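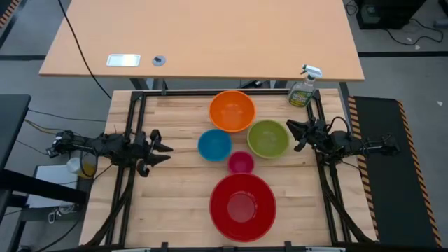

Deux bras pour un plan de travail : l'offre de location Pernden

La société Pernden commercialise depuis novembre un poste bimanuel destiné aux laboratoires et aux centres de formation. Baptisé Kalik, il associe deux bras noirs, fixés de part et d'autre d'un plateau en bois clair, à un châssis métallique. Chaque bras se termine par une pince à mâchoires. Le poste est proposé à l'achat ou en location, avec installation et prise en main sur site.

Un exercice de vaisselle

L'établissement Ocampo, qui a retenu la formule locative, fait travailler ses stagiaires sur des bols en plastique de tailles et de couleurs différentes. Le rouge est le plus grand, le rose le plus petit. « Un bol paraît facile à saisir, mais son bord est mince et sa paroi fuit sous la pince », observe Marina Spanos, responsable pédagogique. L'exercice consiste à empiler les récipients dans l'ordre, les deux bras devant se partager la tâche sans se gêner au centre du plateau.

Conditions et réserves

La location s'élève à 3000 euros par mois, pour une durée minimale de 5 mois. Une assistance à distance est comprise, dans la limite de 50 heures par contrat. Lâm Hồ, chargé des déploiements chez Pernden, recommande de délimiter la zone au sol avant la mise en service.

Notre principale réserve porte sur le câblage - il court le long des montants et mériterait une gaine intégrée. La documentation française reste par ailleurs incomplète au chapitre de l'étalonnage. Une version révisée est annoncée par le constructeur.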